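Chapter 7
Secondary Packaging and the Stock Record

7.1 Scope

Chapter 6 dealt with wrapping that touches the goods. The present chapter deals with the outer carton: how it is sized, how it is marked, and how its markings are tied to an entry in the stock record. Transit cases and pallets are left to Chapter 8.

A carton has to survive stacking and be identified without being opened. The second duty is the harder one to cost. In the Tatthorpe warehouse study, Chávez found that more than 45 per cent of picking errors began with a label that was correct but badly placed.
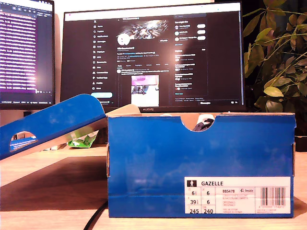 Footwear cartons are a useful starting case because one article is held in many sizes. The size must therefore be read as quickly as the name. On the blue shoe box the label is set at the lower right of the front face, with the name GAZELLE in bold capitals, a grid giving the size in several systems, and the article code BB5478 to the right of the grid. The article code alone does not fix the size, and a record keyed on it alone will merge separate lines of stock.

Small cartons are commonly shelved upright with one printed face outward. Orozco and Molero call this face the reading face. The Skadex rules used in this book allow 5 fields on it and place any further matter on an adjoining side.
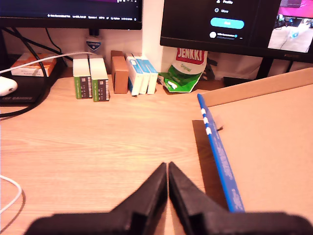 7.2 Terms used in this chapter

Article code: the mark given to a design, whatever its size.

Stock line: one article in one size. The worked record in section 7.4 has 17 stock lines.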